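Stop Washing Clothes That Are Not Dirty

Most of us wash our clothes too often. I did it for years, and I would guess that most people on my street still do. A shirt gets worn from breakfast to supper, comes off at night, and goes in with the wash. The shirt was fine. It had spent the day in an office chair.

I grew up in Prindomstead, where my mother did laundry on Wednesday and only on Wednesday. If you wanted something clean on Friday, you had better have thought about it by then. We wore our pants several days running and aired our sweaters on the porch rail. I don't remember that anybody smelled. What I remember is that our clothes lasted, and that some of them went on to cousins afterward.

Then I moved out, got an apartment with its own machine, and forgot all of it. When the machine is ten steps away, washing is easier than deciding. Deciding means holding up a shirt and looking at the collar. Putting it in the drum takes no thought at all. 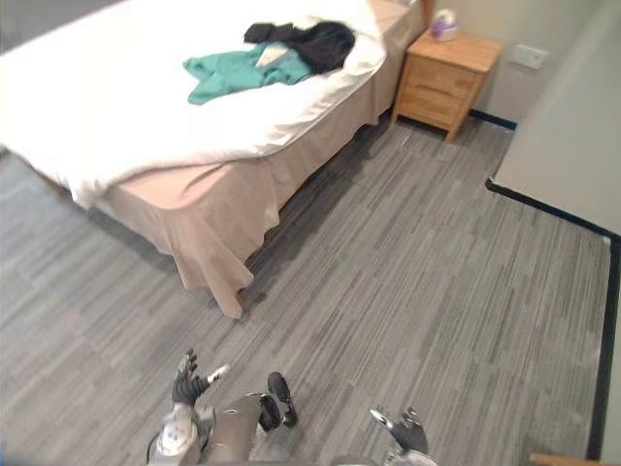
The cost shows up slowly. Cotton goes thin at the elbows. Black turns to a kind of charcoal and then to no color you would pick in a store. The gray fluff in the dryer screen is your clothes, coming apart a little at a time. I had a Voketti work shirt that I liked very much, and I washed it after every wearing until the cuffs frayed. I bought the same shirt again, washed it after every third wearing, and it still looks like a shirt I would wear to a funeral.

There is also the money. My machine is an old Stirik, and it is not a careful user of water or power. When I went from seven loads a month to three, the bill went down. It was no fortune, but I noticed it, and I noticed my Sunday evenings even more.

I should say what I don't mean. Underwear and socks get washed every time. So does anything worn for exercise or yard work, and anything a small child has been near. Towels and sheets need regular washing too, and if you are sick they need it more often. I am talking about the middle group: the sweaters, jeans, overshirts and dresses that were on your body for a few mild hours and have nothing wrong with them.

The trouble with the middle group is that it has no home. It isn't clean enough for the drawer, or so we were taught, and it isn't dirty enough for the wash. So it lands on the bed or on a chair, and by the weekend you are tired of looking at it and the whole pile goes in the machine - clean, dirty and in between.

What worked for me was a row of hooks on the back of the closet door. Worn once, it goes on a hook. When the hooks are full, I wear something off a hook. 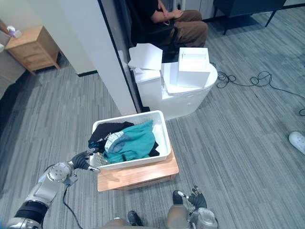 Aguirre wrote to me after I made this same case in a shorter piece last March, and did not agree. The hooks were fine for one person living alone, the letter said, but in a house with teenagers a hook is just a floor that hasn't happened yet, and the only rule that holds up is to wash everything and stop arguing.

I take the point about teenagers. A rule that needs judgment is hard to pass on to somebody who doesn't want to use any. But I don't think the answer is to run the machine for everyone because one person in the house can't be bothered. Let the teenagers do their own loads. They will find out what a load costs in time, and some of them will start looking at collars.

The rest of us can start this week. Pick up yesterday's shirt and look at it in good light. If there is no mark on it and it smells of nothing much, hang it up and wear it again on another day.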